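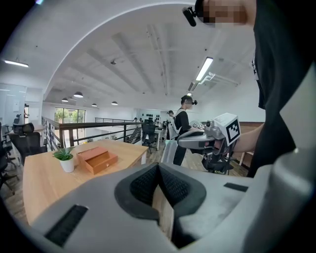 When a clerk has spelt the same surname three different ways, which spelling goes in the index?

The one on the line you are copying, exactly as it stands, with the usual modern form in the second surname column so that people can find it whichever way they search.

I thought I'd put that at the top as it was the real heart of Ashwin's message, and I know some of you read these on the bus and never get to the bottom of mine. The rest is for those with a pot of tea to hand.

From: Savita Chaturvedi
To: Lerach Registers list
Subject: Re: Spellings, ditto marks and the dreaded third book
December 2025

Ashwin Marar wrote:

> Hello all,
>
> I've finished my first batch from the third burial book and before
> I send it in I would like to know I've not made a mess of it. My
> pages are mostly the Ruchti family and their neighbours, and the
> man who kept the book seems to have spelt by mood. I've got Ruchti,
> Ruchty, Rughti and one that I think is Rutchey, and two of those
> are for brothers buried in the same week. Do I tidy them up? I've
> tidied up the first few already and am now wondering if I should
> go back.
>
> Also, what do you do with ditto marks? There are whole pages where
> the abode is only given once at the top and it's all little ticks
> after that. And a column headed with something like "By whom the
> ceremy. was performd." which I have been leaving out altogether,
> as it's nearly always the same man.
>
> Last thing, I can't read ages at all in this hand. His 1 and his 7
> are the same to me. I don't want to be the person who turns an
> infant into a pensioner.
>
> Sorry for so many questions. I'm enjoying it very much.
>
> Ashwin

Dear Ashwin, and dear everybody,

First of all, please don't be sorry. These are the very same questions I asked Waltraud when I started, only I asked them after I'd sent in my pages, and she had to give them all back to me (very kindly, with a packet of ginger biscuits). So you are already well ahead of where I was!

On the tidying up, yes, do please go back to the first few and put them as the clerk had them. I know it feels fussy. But we had a lady write in to us in April from the other side of the world who had been looking for her great-great-grandfather for years, and the thing that found him was a misspelling. He was "Rughti" in our second book, and "Rughti" on a passenger list she had a copy of, and nowhere else at all. If one of us had neatened him up she'd still be looking. I think of her whenever I get the itch to correct something.

The second surname column is where you're allowed to be sensible. Put Ruchti in there for all four of your versions. For the one you think is Rutchey, put what you think it says in the first column and a question mark in square brackets straight after it, no space, and then somebody with fresh eyes can have a look at the checking stage. If a letter can't be made out at all we use a full stop for it, one for each missing letter, and if you can't tell how many are missing then three full stops and a note. Ingeborg set that rule up long before my time and it does work, although I still have to look it up.

Now, ditto marks. We used to type "do." wherever the clerk did, being very faithful and proud of ourselves, and then of course when the index was sorted by surname the dittos all flew off in different directions and meant nothing. A whole book had to be done again. So these days you fill in the full word and put a small d in the flag column at the far right. If the ticks carry on over the page, carry on with them, but do look hard at the top of the new page first. He does sometimes start again with a new abode and write it so small that it looks like a blot. Lerach Upper End and Lerach Mill are the two he swaps between most often in the third book, and they're a good long walk apart, so it matters to people.

I'd ask you not to leave out the officiant, though I do sympathise. It is the same man nearly every time, and then one day it isn't, and those are the interesting ones. Hiwot spotted that a run of burials in one winter was taken by a visiting curate, and when she went to the vestry minutes she found our regular man had been laid up with his chest from harvest until after Easter. She's writing it up for the newsletter, and I have seen a draft, and it's lovely. None of it would have come to light if she had been skipping the last column. You can copy the name down the sheet with the fill handle, so it only costs you a moment. Just watch that the computer doesn't decide to be clever and start numbering him.
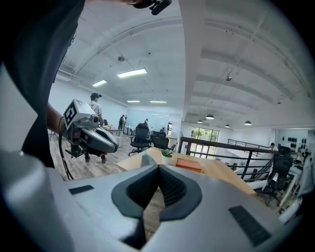 While I'm on the subject of computers, a few people have asked me off list whether they may use Likex in place of the spreadsheet. You may, with my blessing, as long as you export it in the plain comma style at the end and open it up once to check the dates before you send it. Older dates make it unhappy. Mine turned a perfectly good burial into one from the present century and I didn't notice until the checker asked me, in very gentle terms, whether the deceased was keeping well. If you type the date as day, month in letters, and year, all with spaces between, it leaves you alone.

Coming to the ages, which I think is what you're really worried about, here is what I do with this particular clerk. His 1 has a little run-up to it from the bottom left, like someone starting a letter and thinking better of it. His 7 hasn't got the run-up but it does have a flat hat, and when he's tired the hat droops. Find yourself a page with a year written out at the top, where you know what the figures have to be, and keep it open next to the page you're working on. I've got one printed and stuck inside the cupboard door above my desk. After a week or so you will stop needing it, and then you'll come back from your holidays and need it again.

Where there's still a doubt, have a look along the line. He puts "infant" or "son of" for the little ones most of the time, and "widow" or a trade for the grown ones. But please don't let that persuade you to type a figure you can't see! Put what you see in the age column with the bracketed question mark, and pop your reasoning in the notes. The checker can weigh it up against the baptisms. Waltraud is brilliant at this. She will go off quietly with a single doubtful baby and come back with three generations of the family and what they paid for their pew.

For those who like to know how we are getting on (and I do, it keeps me going in the dark evenings), the third book has 2,901 entries in it across 163 pages, and as of last night 2,435 of them have been typed. I've only got to say it out loud and it cheers me up. The pages still to do are mostly the damp ones at the back, where the ink has gone the colour of weak tea and come through from the other side. The new scans of those from Draltia are a great improvement on what we had. If you're given any of them and find them hard going, turn the brightness down, which sounds the wrong way round, and pull the contrast up. Reading the back of the page first can help as well, so you know which marks belong to it.

I still have eight batches waiting for a home. They are small ones, and I'd rather they went out a bit at a time to people who'd enjoy them than all to one poor soul. Anyone new to the list is very welcome to take one, and I'll pair you up with somebody who has done this clerk before so you've got a friendly person to ask. Just reply to me and say whether you'd prefer a tidy page or a dreadful one. There is always someone who prefers the dreadful ones, bless them.

Two odds and ends and then I'll let you go.

Ingeborg asks if anyone has come across the abbreviation "q.p." in the margin. She's got it against a handful of entries, always in a different ink, and can't make head or tail of it. I wondered whether it had to do with fees, but she has checked the fee book and there's no pattern she can see. If you've got it in your pages, please send her the page number and the line, even if you haven't a clue what it means either.

And the shared glossary has had a good sweep. I've added the causes of death that keep coming up in the third book, with the spellings he uses, and taken out the duplicates. "Decline" now has a proper entry of its own. If you think I've got one wrong, change it and put your initials by it, you don't need to ask me. Would whoever wrote the long and very funny note about "visitation of God" please own up, because I have kept every word and should like to say thank you.

Ashwin, send me your batch whenever you've been back over those first few surnames. There's no rush at all, and if you find a fifth way of spelling Ruchti I want to hear about it straight away.

With very warm wishes to you all,

Savita

Savita Chaturvedi
Lerach Registers, third burial book
Replies go to the whole list. To write to me alone, please change the address first.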